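Today we'd like to introduce you to Sarla Dixit, founder of the peer support line Wavau.

Sarla, how did you get started?
I was laid off in June and my mother had died two years before that. I stopped picking up the phone. A woman from my old choir kept leaving messages anyway, short ones, what she had for lunch and so on. I listened to all of them. After I was back on my feet I asked her to help me do the same for strangers.

What does Wavau do?
We call people who have signed up for a call. It lasts as long as they want. We started with 66 names in Skerislow and now have over 300. Callers get two evenings of training.

Has it been a smooth road?
No. The first phone system lost our notes, and I paid for the second one myself. I also took too many calls and got sick.

What's next?
We open in Turico this winter. I'd like to reach 1000 people, but we need more callers who speak Spanish first. Anyone interested can write to us through the website. 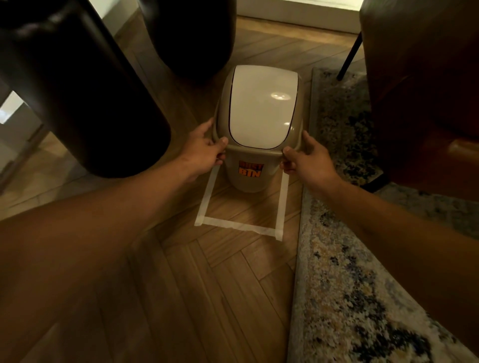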